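Subject: Re: [families-records] Two lists for Gokex district, which one do we use
Date: Aug 24, 2018

I've read through the replies to this and want to set out where we stand, so that the people writing to the district office are all working from the same thing.

On Aug 24, 2018 the list we hold has 2421 names on it for Gokex and the hill villages above Bridari.

> Sent to the list earlier this week:
>
> My aunt's family got a letter saying that my uncle's name is not on
> the district list and so no claim can be opened. He is on the list on
> your site. I have seen him there. He was taken from the bus stand in
> Bridari in December, the second winter of the fighting, and has not
> been heard of again. Which list counts? And if it is the district
> one, what do we have to send them? They are asking for a death
> certificate and my aunt will not sign for one. She says she can't
> declare him dead when no one has told her he is.

There are two lists and they were made for different purposes. Ours was put together from family statements, village by village, and it includes anyone reported killed or missing. The district list has 1493 names. It was drawn up from applications for the first relief payment, so a family that didn't apply in time, or had moved away, or was afraid to go to the office, isn't on it.

For opening a claim the district list is the one that counts at present. We don't think that's right and have told the office so in writing, but it's the answer to the question.

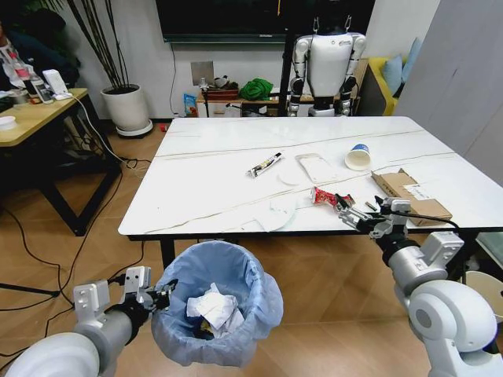

Records and Claims Group, Pindville Families Network

Getting a name added is possible. The office has so far accepted additions in 200 cases that we know of. What they asked for was not the same each time, and it seemed to depend on who was at the desk. These are the papers that have worked:

- a letter from the ward office saying the person lived there and when they were last known to be there
- a statement from the family, signed and dated, with a thumbprint if the person can't sign
- a statement from someone outside the family who saw the arrest or was held in the same place
- any paper from the time, such as a police complaint, a newspaper notice or a letter asking for news

The last one isn't required. If you have it, send a copy and keep the original at home. One family handed over the only copy of a complaint and it took nine months to get it back.

About the death certificate. A missing person's family does not have to ask for one to be added to the list. There is a separate form for the missing, and the clerk should give it to you if you ask. Some desks don't stock it. In that case write "missing" across the top of the ordinary form, leave the date of death blank and ask for a stamped receipt. We have seen this accepted in Bridari. I don't know of anyone who has tried it at the sub-office. 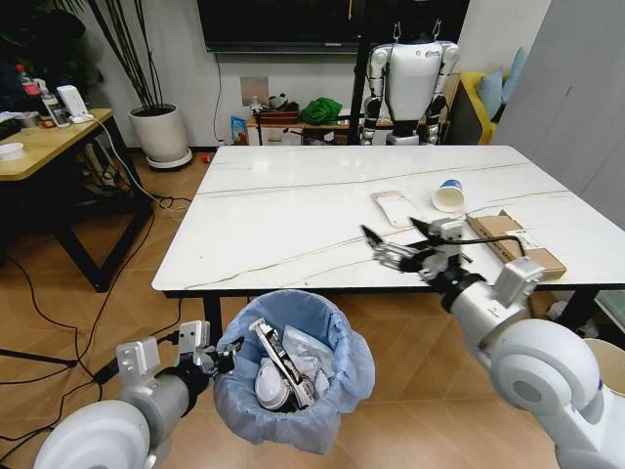

Your aunt should also know that signing for a certificate now could cause trouble later. Under the rules as they stand, a person recorded as dead by family declaration is moved out of the missing file, and it isn't clear that the inquiry would still look for him. There may be good reasons to sign anyway - land is the usual one, when a plot can't be put in the widow's name without it - but she should not be pushed into it by a clerk over a relief claim.

Spelling is the other thing that keeps going wrong. The district typed its list from handwritten forms, and we have found people entered under a village name in place of a family name. Before you write to say someone is missing from it, please ask us to check. The Hồ project has a searchable copy that looks for near spellings and for the father's name as well, and we can run a search if you send the full name, the village, the father's or husband's name and the year. Please send these to the records address and not to the list. Not every family wants its details read by all of us.

To the person who asked about travel: we can't pay bus fares to Bridari this time. The money for that ran out. If two or more families from the same village are going, tell us and we'll try to have someone meet you at the office.

I still need the scanned ward letters from the people who said they would send them. Photos taken with a phone are fine if the stamp can be read.

For the records group,
Pindville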